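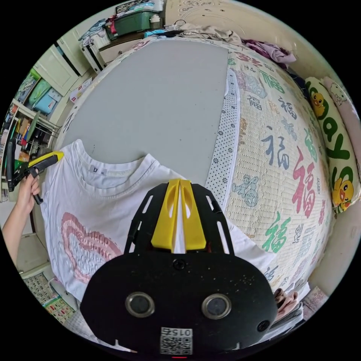 White T-shirt with a round ribbed neckline.

Rustalton Beginner Skate Sessions: FAQ

Do I need my own skateboard?
No. We have loan boards in three widths. Tell us your shoe size when you sign up and we'll set one aside.

How old do you have to be?
Eight and up. There is no upper limit, and adults skate in the same session as the kids, on the flat side of the park until they're ready for the banks.

What does it cost?
A single session is $8. The ten-session pass is $80 and can be shared within a household. Passes bought before December carry over to the spring.

What should I wear?
Flat-soled shoes, a T-shirt and pants you can bend your knees in. Helmets are required for everyone. Pads are required under 16 and a good idea after that.

Where do we meet?
At the Mekov Street gate, next to the bike racks. The Trolov lot has the closest parking and fills up by 9:30 a.m. Please don't use the school driveway.

What happens if it rains?
We move to the Awasthi Gym if the floor is free. If it isn't, we cancel by 8 a.m. and your session goes back on your pass.

Can parents stay and watch?
Yes — from the bleachers, please, and not from the deck of the ramp. Anyone under 12 needs an adult on site.

How many people come?
The summer program had almost 400 sign-ups. Each session is capped, so book ahead.

Can I bring a scooter or BMX bike?
Not to these sessions. Wheels other than skateboards have the park from 2 p.m.

How do I get a refund?
Email us at least a day before. Later than that, we can move your spot but not refund it.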